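Tarek Farouk
06/08/2022

Hard water thread, as I keep answering the same questions one at a time. Mostly domestic, mostly about where scale forms and what removes it. Corrections welcome if they come with units.

Start with the number. Our supply report gives hardness as 300 mg per litre, expressed as calcium carbonate. "Expressed as" matters. There is very little calcium carbonate in the water. There are calcium and magnesium ions, and the figure is a conversion so that everyone can use one scale.

Other reports use mg per litre as calcium, or German degrees, or French degrees, or Clark degrees. Dishwashers tend to want German or French. If your machine is set from the wrong column it will use too much salt or not enough.

Hardness is in two parts. Temporary hardness is the calcium and magnesium that is balanced by bicarbonate. Permanent hardness is the rest, mostly sulphate and chloride. Only the temporary part comes out as scale when you heat the water.

The reaction: dissolved calcium bicarbonate goes to solid calcium carbonate, plus water, plus carbon dioxide. Heat drives off the carbon dioxide and the carbonate has to go somewhere. It goes on the hottest surface it can find. In a kettle that is the base. In a combi it is the plate heat exchanger.

Cold taps scale too, by a different route. A drop sits on the spout, the water evaporates, the solids stay. Same white crust, different cause. A lower boiler setting does nothing for it.

Temperature does matter inside the hot system. The bath mixing valve here is set to 44 degrees and I see very little scale downstream of it. The cylinder coil on the other side of the same valve was grey all over when Abdelkrim Ragab took it out in March.

Do not take that as advice to run the cylinder at bath temperature. Stored hot water needs to be kept at 60 or above because of legionella. Store it hot, blend it down near the outlet, and accept that the coil will scale.

Someone asked about the electronic descaler, the sort with a wire wrapped round the rising main. Ours is a Brelteck. It came with the house. The indicator lamp works.

I ran it on for two months and off for two months, same kettle, same tap, and dried and weighed what came out. The difference was smaller than the spread between one week and the next. That is one kettle on one supply. I wouldn't publish it, and I wouldn't buy a Brelteck either.

Phosphate dosing is another matter. A small cartridge on the boiler feed releases polyphosphate, which gets in the way of crystal growth. The hardness reading does not change. It has to be replaced on time, and it loses effect at higher temperatures and if the water stands for long.

Ion exchange is what people mean by a softener. Resin beads hold sodium, the water passes through, the resin takes calcium and magnesium and gives up sodium. When the resin is full the unit rinses it with brine and sends the calcium chloride down the drain.

Two sodium ions for each calcium. At our hardness the sodium in the softened water stays under the drinking limit, though with less margin than I'd like. Hence the separate unsoftened tap in the kitchen. Don't make up baby formula with the softened supply.

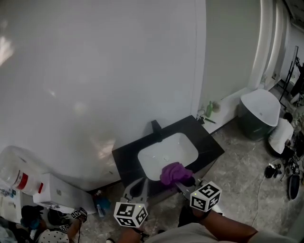
Sizing. The shop asks how many people live in the house and sells you a box. Better to read the water meter for a few weeks, multiply litres per day by hardness, and compare that with the stated capacity of the resin. Most of the ones I've checked were a size too large.

Too large isn't harmless. A unit that regenerates rarely has water standing in the resin for longer. If yours is metered, see whether it also has a timed override, and what the maker set it to.

Mine is a Clalico with three settings for salt dose: low, normal, high. High gives more capacity per regeneration but uses a lot more salt per gram of hardness removed. Low is the efficient one. It arrives set to high.

To check that it works, use a drop test kit. You add reagent to a measured sample until the colour changes and count the drops. Test strips are fine for "soft or not soft" and poor at anything between.

If the softened side reads slightly hard all the time, suspect the bypass valve before the resin. Ours was a quarter turn short of closed. Tarek, who had closed it, spent an evening reading about resin fouling first.

Taking scale off. Any acid will do it and the choice is about what else the acid touches. Citric is cheap, doesn't smell, and works warm. Too hot and too strong, it can leave calcium citrate behind, which is also white and harder to shift. Keep it below a simmer.

Vinegar is weaker and slower and perfectly adequate for a tap aerator left in a cup overnight. Sulphamic acid is what is in many of the branded powders. It is quick. Wear gloves, rinse well, and never use any acid near bleach.

Keep all of them off marble, limestone and travertine. Those are calcium carbonate as well, and the acid cannot tell the difference. Granite is generally all right, but the sealer might not be. Try a hidden corner.

Chrome plate tolerates citric for short periods. Brushed nickel less so. Anything sold as "antique brass" has a lacquer or a chemical finish, and you will find out which by removing it.

For glass and taps the cheapest measure is to dry them after use. No drop, no residue. I know how that sounds as advice.

Reply to several people: yes, softened water feels slippery. The usual explanation is that without calcium the soap rinses differently and doesn't form scum on the skin. Use less soap. The same goes for washing powder, where the box has a soft water dose in small print.

Reply to the Usto owner: the manual's E2 is the brine draw, so check the salt hasn't bridged. A crust forms with a gap underneath and the tank looks full. Push a broom handle down gently. Tablet salt bridges less if you let the level drop before topping up.

Costs next, when I've found the receipts. The salt I buy from Govindasamy went up in March and I want to work it out per cubic metre before saying anything about payback.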